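Wellside Two-Handed Gripper Kit, reviewed after 237 episodes of jewelry sorting

By Melahat Soylu

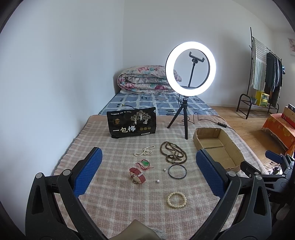

What we bought it for

We collect demonstrations for a policy that picks up small household objects and puts them in a box. The existing set was nearly all cups, blocks and packaged food. It had very little that was thin, flexible or likely to tangle. Jewelry covers all of that, so the task for this round was to clear a mixed spread of it from a blanket into an open cardboard box with two hand-held grippers.

The Wellside kit supplies a left and a right gripper, each with its own camera, a charging lead, a calibration card and the Tisby recording software. There is no arm. The operator carries the grippers, the cameras record what the fingers do, and the software recovers the path of each hand afterward. We used it in ordinary bedrooms and living rooms, and this review covers that use only.

Grippers and pads

The fingers are black molded arms that curve toward each other, with metal caps at the pivots and a triangular cutout in the arm. The blue pads carry a fine diamond texture. Trigger travel is long and even, and partial closure is easy to hold. That matters for beads, where a full squeeze often sends the strand out sideways.

Pad performance by object, in our hands:

Pearl strand: good. Lift from the middle of the coil, not from an end.
Wooden prayer beads: good, but the overlapping loops come up together or in sequence depending on where the first grasp lands. Both are valid demonstrations. Label them separately.
Jade pendant on red cord: good on the stone, fair on the cord.
Watch with leather strap: good. The folded strap gives the pads plenty to close on.
Thin black bangle: poor when flat. The tips need to get under the rim, and a soft blanket only helps if the operator presses down beside it.
Single loose pearls: poor. They roll into the weave or skid off the pad edge.
Cream bead bracelet: good.

The loose pearls were the reason for most of our discarded episodes. Of the 237 recorded, we threw out 43, and 27 of those ended with a pearl dropped on the way to the box or lost against the blanket. The remainder were tracking faults, covered under the next heading.

Tracking

Hand paths are recovered from the camera images, so the background has to contain something to hold on to. Patterned bedding is useful. A plaid blanket with a checkered sheet and a floral quilt behind it gave us the cleanest paths of any location. Plain white walls gave the worst, and the software loses position quickly if both grippers are tipped up toward one.

Tisby marks a suspect section in amber on the timeline and leaves the decision to the reviewer. I would prefer a numeric score that could be filtered in bulk. Cristóvão Coelho wrote a short script that reads the amber flags from the export and sorts episodes by the length of the longest one. It should have been in the product.

The two grippers are aligned to each other at the start of a session with the calibration card. The procedure is simple: card flat, both cameras on it, hold still until the tone. If either gripper is set down and picked up again the alignment usually survives, but we repeated it every 30 episodes and saw less drift between hands.

Lighting and layout

The kit includes no light. For the bedroom sessions we stood a ring light on a small tripod directly on the blanket, behind the objects. It is a cheap addition and I recommend one, with two cautions. The camera exposure is automatic by default and will pull down if the ring fills too much of the view. Lock it in the settings before the first episode. Also, the power cable and its switch box lie on the work surface, and the policy will see them. We left them there and moved them between batches, on the grounds that a real bed has cables on it.

The same reasoning applies to clutter generally. A snack bag stayed on the blanket as an item that should not be picked. Episodes with at least one such item are worth having from the first day. Our first batch had none, and a policy trained on that batch reached for everything.

Keep the box shallow. We tore the flaps down to make a low tray, and the operator could then release near the bottom. With a deeper box the wrist rotates at the rim, the camera sees only cardboard, and tracking suffers at the moment of release.

Comfort and pace

Each gripper is light enough for one hand, but the weight sits forward of the trigger. Leaning over a bed makes this worse than working at a table. Operators began to rush their releases well before they reported being tired, and the change is visible in the recordings as a wider opening and a higher drop. Short blocks with a swap of operators fixed it.

Resetting the spread takes longer than recording. Strands have to be recoiled in a new shape each time, and the bracelet has a habit of returning to a ring. We kept no fixed positions. Cristóvão tried a printed placement sheet in March and gave it up because the layouts began to look alike.

Software notes

Export is one folder per episode, with video from each camera, paths and gripper width. Time stamps between the two sides matched in every episode we checked. The labeling screen accepts free text only, so agree on object names before starting; we ended up with "bangle," "bracelet" and "ring" used for the same item by different people. File transfer over the supplied lead is slow — plan for it at the end of the day.

Compared with the Oral single-hand kit

We used the Oral kit for the previous set. It is lighter and its trigger is shorter, which suits rigid objects. It has no good answer for a tangled strand, where one hand needs to pin while the other lifts. Its smooth pads also did worse on cord. For cups and boxes I would still pick it up first.

Verdict

Recommended for soft, jointed and looped objects in real rooms. Buy spare pads with it; ours came from Graltimstead and fit without trimming. Do not expect usable yield on single pearls or anything of that size until narrower fingertips are offered. Our next set uses the same grippers on a kitchen counter, with keys, rubber bands and measuring spoons.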